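Saturday, late

Spent most of the day on the equipment list. It has to go in before the end of November or the money rolls back, and I have put it off for long enough that there was no good excuse left. Coffee at seven, at the desk by half past, rain all morning.

The total for the year is $3335. That has to cover parts for the two arms, whatever we put on the table, and shipping. It does not cover a new arm. I went through the Dorna catalog anyway, which cost me an hour. Their new joints look good and the price is more than everything we have left. Closed the tab. Opened it again after lunch. Closed it.

So the list is small stuff. Fingertips first. We have gone through 4 sets since the spring and the set on the right arm is getting worn at the tip. Rimum sells them in packs of 2 and the price went up in the summer. Daryna thinks we can print our own for the cost of the filament and a Saturday. She is probably right about the filament. I have seen how her Saturdays go. I put down two packs from Rimum and one spool, which should keep everyone happy.

Cables next. The quote from Sydorenko came in on the PDF with the wrong length again, so I wrote back and asked for the longer ones. The ones we run now do the job but they loop out at the wrist, and I would like a tidier way to route them. Clips are cheap. I added a bag of 46, the only size they sell, and it will last us until I retire.

Then I drove in to check what we have, because I don't trust my own spreadsheet. Daryna Savchuk was there already with both arms up, working on the table clearing task. Tray, bowls, chopsticks, red wrapper, dish rack on the left. I sat down next to her with the laptop and we went line by line while she ran it.
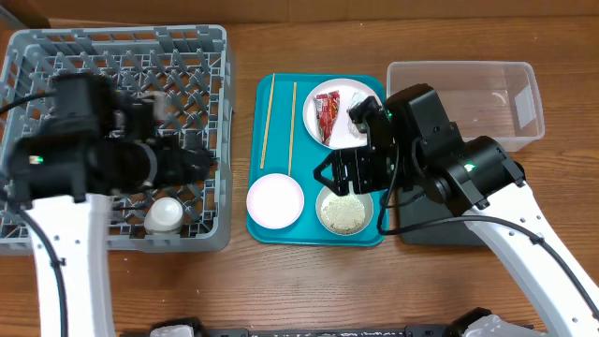 The dishes are the part of the budget I had wrong. I had one line that said "tableware" with twenty dollars against it, copied from last year, when all we did was stack blocks and one mug. If the task is going to be dishes from now on, we need spares of everything. She wants two of each bowl and at least one more plate in the same size, so a chip doesn't end a week of work. She also wants a different rack to compare against, one with wider gaps between the pegs. I said one rack. She said two. We wrote down one and a question mark.

The containers can stay as they are. Same with the tray. I asked if she needed real food in the bowl or if we could buy something that keeps, and she said to leave food off the list and she will bring it from home. Fine by me. Purchasing asked me three questions about a bag of rice last year and I am not doing that again.

We argued a little about the motors. She wants a spare for each arm. I want one spare, total, and to take the chance. If the left one goes we lose days while the part ships, she's right about that, but two spares would take more than half the money and then sit in a drawer. We left it at one. If it goes bad in the spring I will hear about it.

Drurkport still has not answered about the service plan. This is the second time I have written. I don't much want the plan, I want to know what a single visit costs so I can put a number down. I left the row in with a blank. I will call Monday and if they don't pick up, the row comes out and we keep doing our own maintenance, the same as always.

Home by six. Moved things around in the sheet after supper until it came in under the total, with a little left for shipping. Had to drop the second camera mount to get there, and the good screwdriver set, which I will end up buying myself like last time. The old one is missing the small hex bit and I use that one more than all the others put together.

Still to do: vendor form for Rimum, they changed their address. Ask Daryna for the bowl sizes in inches. Find out who signs now that the office has moved upstairs. Print the whole thing, since they still want it on paper.

Back hurts from that stool. A chair is not on the list either.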